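Hinitum Planning and Control Software

Motion planning, scene perception and task tooling for research and service manipulators

Product line: Pesteo Manipulation Software
Current release: 2
Catalog number: 1103

Overview

Hinitum is a software package for laboratories and engineering groups that operate robot arms in ordinary rooms. It takes camera input, builds a working model of the objects within reach, plans a motion for the arm and carries that motion out under continuous supervision. The package was developed for manipulation in spaces that have not been prepared for machines: home kitchens, workshop benches, storerooms and teaching laboratories.

The software is supplied as four modules with a common configuration format. Each module may be run alone. Customers who already maintain a planner or a perception system of their own may connect it to the remaining modules through the documented message interface.

Perception module

The perception module accepts color and depth images from one or more cameras and maintains a list of objects with their estimated positions and outlines. Objects do not need to be known in advance. When an item matches an entry in the customer's own object library, the stored shape is used; in all other cases the module works from the visible surface and marks the hidden side as uncertain.

Clear and reflective items receive separate treatment. Depth cameras frequently return poor readings on plastic film, glass jars and polished metal, and a planner that trusts such readings will send the arm through an object it believes to be absent. Hinitum compares the depth image with the color image and fills the doubtful region with a conservative volume. The operator may set the size of this volume for each task.

Soft items such as bags are handled as obstacles by default. They may be released for grasping in the task file, and a lower closing force then applies.

Planning module

The planner produces collision-checked paths for arms with six or seven joints. It considers the gripper, the object held in the gripper, and any cable or hose declared in the robot description. Cable clearance is calculated along the whole path, including wrist rotations that leave the gripper itself in place.

A typical difficulty in household settings is the approach from overhead to a single bottle standing among other objects. The target is easy to reach, but the fingers need room on both sides, and the links above must stay clear of shelves and walls. The planner treats approach, grasp and withdrawal as one problem. A grasp is offered only if a way out exists with the object in hand.

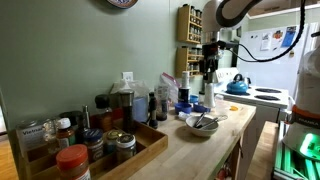 Where no such grasp is available, the planner reports which object or surface prevented it. The report is written in plain terms and refers to items by the names shown in the operator display. The task file may then direct the arm to move the obstructing item, to try another side, or to stop and ask for assistance.

Two arms may be planned together or in turn. In joint planning, the software checks each arm against the other at every step. In turn-taking mode, the second arm is held at a declared rest position and is treated as part of the fixed surroundings. The second mode requires less computing time and is recommended for sites with a single operator.

Control module

The control module runs at the rate required by the arm and receives new path segments from the planner while motion is in progress. If contact is detected outside the expected interval, the arm slows, holds its position and waits for instruction. Contact thresholds are set separately for free motion, approach and grasp.

Drivers are provided for several commonly used research arms and for parallel grippers with position or force feedback. The list of supported equipment is kept in the release notes and is revised with each release. Customers should confirm that the firmware of their arm appears on the list before installation.

Hinitum does not replace the safety functions of the robot manufacturer. Emergency stops, speed limits and protective stops remain under the control of the robot's own hardware at all times.

Tooling module

The tooling module contains the task editor, the operator display and the run recorder. Tasks are written as short text files or assembled in the editor from standard steps. Both forms may be exchanged freely - a file written by hand opens in the editor without conversion.

The recorder stores camera images, joint positions, gripper state, planner decisions and operator commands on a single time base. Up to 2000 runs may be held in one project archive. Any recorded run can be replayed against a new version of the software, so that a change in planner behavior may be reviewed before it reaches the arm.

Specifications

Arm types: six-joint and seven-joint, single or paired
Gripper types: two-finger parallel, position or force feedback
Camera inputs: up to 11 per installation
Archive size: up to 2000 runs per project
Task format: plain text, editable by hand
Operator display: local workstation or browser on the same network
Network connection: required for license activation only

Installation and training

Installation is carried out by the customer from the supplied package. A workstation with a dedicated graphics processor is required for the perception module; the other modules run on a standard workstation with a real-time kernel. Camera calibration is guided by the operator display and should be repeated whenever a camera or an arm base has been moved.

A training course is held each June at the Friesen office. The course covers calibration, task writing, contact thresholds and the review of recorded runs. Sites that cannot send staff may request remote instruction.

Licensing

Licenses are issued per workstation. An academic license includes all four modules and may be used for teaching and published research. A commercial license adds priority support and access to earlier releases. Source code for the message interface and the robot drivers is included with both; the planner is supplied in compiled form.

Customers using Prillness task files may import them into the current release. Steps that have no direct equivalent are kept as comments in the imported file and must be completed by hand before the task will run.

Contact

Requests for quotation, evaluation licenses and compatibility checks should be addressed to Marlene Gagnon, Product Office, Pesteo. Please state the model of arm and gripper, the number of cameras, and whether one or two arms will be in use. Quote catalog number 1103 in all correspondence.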